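From: Shahla Kazemi
Subject: Re: Wiping down stone tables

Hrefna Vigfúsdóttir wrote:

> Does anyone have a kind way to get a dull ring off a marble top? I've tried dish soap and a soft cloth, and it only looks worse when the lamp is on.

Dear Hrefna, oh, I do feel for you! We had one just like it after my sister's visit in October, from a glass of lemonade, bless her. Lemon eats into the polish, so soap won't lift it, I'm afraid. What helped us was a little marble polishing powder on a damp felt pad, worked in small circles for 3 evenings (I had the radio on and rather enjoyed it). Try a hidden corner first, and please keep vinegar far away. Thierry swears by baking soda, but I'd save that for grease. Do write and tell us how you get on!

Warmly,
Shahla
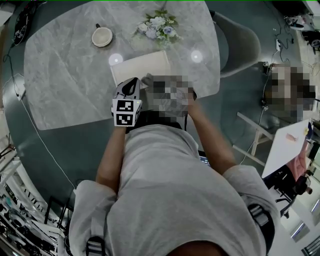

Gray marble-patterned tabletop with pale veins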